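The Janport kit, a month in

05/01/2019

I have now spent a month with the Janport tabletop arm, on a rental from Onton, and I've gone from thinking it was a very expensive toy to thinking it is a very expensive toy that I don't want to give back. Several of you asked for a proper write-up after my grumpy post about the shipping crate. So, the write-up.

What you get for your money is the arm, the gripper, an emergency stop, and a manual translated by somebody with a gift for suspense. ("When the arm is raised, the operator should now have removed the hand.") You supply the table, the computer and the patience. Onton will also rent you a box of play food and dishes, which they call the Household Set. I laughed at this and then paid for it.

Setup took me two evenings. The first went to bolting things down and the second to finding out that I had bolted them down facing the wrong way. The manual does have a drawing of this. It's on page 162, after the warranty.

Once it's running, you teach it by moving it through a job by hand while it records, then you let it have a go on its own. My first job was putting a strawberry in a bowl. I showed it 30 times, feeling more and more like a parent at the dinner table, and then I sat back with my coffee. It picked up the strawberry and set it down next to the bowl with great care. I showed it some more. By the end of the week it was getting it into the bowl often enough that I stopped calling my wife in to watch, and I think we were both relieved.

Things went faster after that. Fruit is easy. Fruit is small, it's a forgiving shape, and if you drop it you've lost nothing but face. Bottles are another matter, mainly because they roll, and the arm has no opinion about rolling. It goes where the thing was.
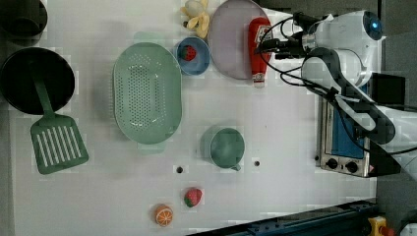
The gripper is the best part of the kit and also where I have the most complaints. It closes smoothly, it holds on, and you can set how hard it squeezes in steps from 1 to 100. The trouble is that everything interesting happens between 8 and 15. Under that it's a limp handshake, and over that it's an arrest. I'd have happily traded the other steps for a few more in the useful part. There's an update coming that is supposed to fix this, according to the same support page that in November said there was an update coming.

Cables are my other gripe. They hang in loops, and the loops like to catch on whatever you've put on the table. I ended up using Velcro ties, the kind you buy for behind the TV. It works fine, but at this price I'd like Janport to buy the Velcro.

Support itself has been good, I'll give them that. I wrote in twice. The first answer came overnight and solved the problem. The second came overnight and told me to read page 162.

I did look at the Hakala before I signed up for this one. The Hakala is cheaper and a friend at work swears by it, but it's louder, and the reach is shorter than I wanted. The Sirnau is lovely and costs what my car did. If all you want is to learn how these things work, get the Hakala and keep the change. If you want to leave a job running in the next room while you're on the phone, the Janport is quiet enough that people on the other end won't ask.

Would I buy it outright? Not at the list price. The rental is month to month, you can send it back whenever you like, and they pick up the crate from your door, which after my experience with the crate is worth the fee by itself. I've signed on for another two months. Next I want to try the mug, handle and all, and I've already ordered more Velcro.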